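Sandoval twin-arm folding cell, hire unit
Pre-use inspection checklist with comments
Site: Trirnton trial room
Date of inspection: June 30, 2020
Supplier: Bistholm
Status codes: P = pass, C = pass with comment, F = fail, N = not checked

Section 1. Paperwork

1.1 Supplier's risk assessment on site. P
1.2 Wiring diagram matches unit as delivered. C
Comment: diagram shows an earlier cable route at the elbow. Bistholm to send the current issue.
1.3 Quick-start card in English. P
1.4 Hire terms state who pays for worn gripper fingers. F
Comment: not mentioned. Get this in writing before the trial is extended.

Section 2. Enclosure and table

2.1 Wall panels fixed, no sharp edges within reach. P
2.2 Aluminium rails tight at the corners. C
Comment: one bolt at the left rail took a quarter turn. Recheck after 15 hours of running.
2.3 Work surface flat and clean. P
2.4 Front panel clean. C
Comment: faint grey smudges. Cosmetic. Wipe down at the end of each shift.
2.5 Label on table readable from operator position. F
Comment: print too small. Replace with a larger one.

Section 3. Arms and cables

3.1 Base plates secure, screws present. P
3.2 Links free of cracks, especially along the row of holes. P
3.3 Elbow housings free of play when pushed by hand, power off. P
3.4 Cables clear of pinch points through full travel. C
Comment: both purple cables run in open loops from the gripper back past the elbow. No contact found at slow speed. The loops are larger than we would accept on a purchased unit. Ask for two clips per arm.
3.5 Connectors at base seated. C
Comment: seated, but exposed on the front panel where a sleeve could catch. Cover wanted.

Section 4. Function test

4.1 Stop button halts both arms from any position. P
Comment: tried 8 times, no failures.
4.2 Arms hold position after stop. P
4.3 Grippers meet over the middle of the table without touching. P
Comment: cloth laid just behind the front rail, basket at back right. 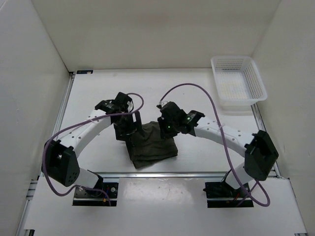
4.4 Cloth released cleanly by both grippers. C
Comment: heavier fabrics held on the left side for nearly 3 seconds after the open command. Bistholm says this is a setting.
4.5 Finished item placed in basket. N
Comment: routine not loaded on this unit. The Pindivmont package includes it at extra cost.
4.6 Restart needs a deliberate action by the operator. P

Section 5. Result

Fit for supervised trial use. Not cleared for unattended running until 1.4, 2.5 and the cable clips under 3.4 are closed. Next full inspection in October, or after any change of gripper.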